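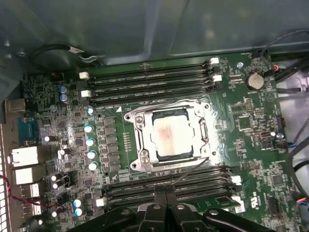

メモリモジュールの抜き取りは、いまの段階で人が付き添わずに任せられるのでしょうか。

机型の筐体で、ケーブルがスロットの上にかかっていないものに限れば、任せてよいと考えています。それ以外の機種では、まだ担当者が一人、そばについている必要があります。

いつも温かく見守っていただき、ありがとうございます。前回のご報告から少し間が空いてしまいましたが、7月までの進み具合をまとめましたので、お手すきの折にお読みいただければ幸いです。助成をいただいて進めている「Praso」分解支援キットの試用評価は、おかげさまで途中で大きく止まることもなく、後半に入りました。

ご存じのとおり、Prasoは卓上に据えるアームと手首カメラ、交換式の指先、それに作業手順を組むソフトウェアがひとまとめになった製品で、販売元はClollent社です。私たちの工房では、企業や学校から引き取った古いパソコンを分解し、使える部品を取り出して再利用に回しています。この仕事のうち、どこまでをキットに手伝ってもらえるのか、そして小さな工房が無理なく買って使い続けられるものなのかを見極めるのが、今回の評価の目的でした。

これまでに分解の対象とした筐体は182台です。最初のころは欲張ってあれもこれもと試してしまい、かえって記録が散らかりましたので、途中から作業を5つに分けました。メモリの抜き取り、ボタン電池の取り外し、CPUソケットのレバー操作、電源コネクタの抜き取り、基板の固定ねじ外しです。以下、順にご報告いたします。

メモリの抜き取りは、いちばん安心して見ていられる作業です。両端の白いラッチを指先で倒し、モジュールの端をつまんで持ち上げるという流れで、スロットが横一列にきれいに並んだ基板ならほとんど手がかかりません。ソケットの上下にスロットが4本ずつ分かれている少し大きめの基板も、上側と下側を別の手順として登録しておけば問題なく進みます。困るのはやはりケーブルで、細い線が一本ラッチのそばを通っているだけでもアームが止まることがあり、そのたびに担当者が線をよけてやります。止まってくれるだけありがたいのですが、台数が多い日はなかなか忙しい思いをします。

ボタン電池のほうは、正直に申しますと、思ったより苦労しました。丸い電池の表面は照明をよく反射しますので、カメラが縁の位置を読み違えるのです。照明に紙を一枚かぶせて光をやわらげたところずいぶん良くなり、Clollentの担当の方にもお伝えしました。次の版では拡散板を付属品に加えることを検討してくださるそうです。

CPUソケットのレバーは、外すところまではできます。ただ、クーラーを外したあとの熱伝導グリスの扱いは今も人の手に頼っています。プロセッサの表面に残った白っぽい膜を拭き取る作業は、力加減も拭き具合の見きわめも難しく、キットの標準機能には含まれていません。無理に手順を組むより、ここは手作業と割り切ったほうがよいというのが工房の皆の意見です。

電源コネクタは、爪の固い古い機種でつまずいています。指先をClalwoodの細型に替えてからはつかみやすくなりましたが、斜めに引いてしまう癖が残っており、コネクタを傷めないよう引く力の上限を低めに抑えています。ねじ外しは電動ドライバーの追加ユニットが届くのを待っているところで、今回はまだお見せできる結果がありません。どうか次回までお待ちください。

操作の習得についても触れておきます。手順の組み方は、工具に慣れた人であれば22時間ほどの講習で、とClollentの資料にはありましたが、私たちのところではそれより余計にかかりました。画面の用語が英語のままの箇所があり、初めての方がそこで戸惑ってしまうのです。Georges Chidiacさんが用語の対訳表を作ってくださり、今では作業台の脇に貼って皆で使っています。たいへん見やすく、私も毎日のように眺めております。

費用の面では、指先の消耗が気になっています。細型の先端の樹脂は一組1,580円で、高価な品ではないのですが、金属の角に当たるとすぐに欠けます。比較のためVõの互換品も取り寄せました。こちらは少し硬めで長持ちしそうな反面、ラッチを倒すときに滑りやすいようです。もうしばらく両方を使ってから、結論をお知らせしたいと思います。

残りの期間では、ケーブルの多い筐体での停止回数を減らすことと、ねじ外しの評価に力を入れてまいります。あわせて、同じような規模の工房に向けた導入の手引きも書き始めました。草稿がまとまりましたらお送りしますので、遠慮なくご意見をお寄せください。

最後に一つご相談です。予備の指先の購入費を、当初は旅費としていた枠から回させていただけないでしょうか。必要な書式がございましたら、お知らせいただければすぐにご用意いたします。お近くにお越しの際は、ぜひ工房へもお立ち寄りください。お茶を淹れてお待ちしております。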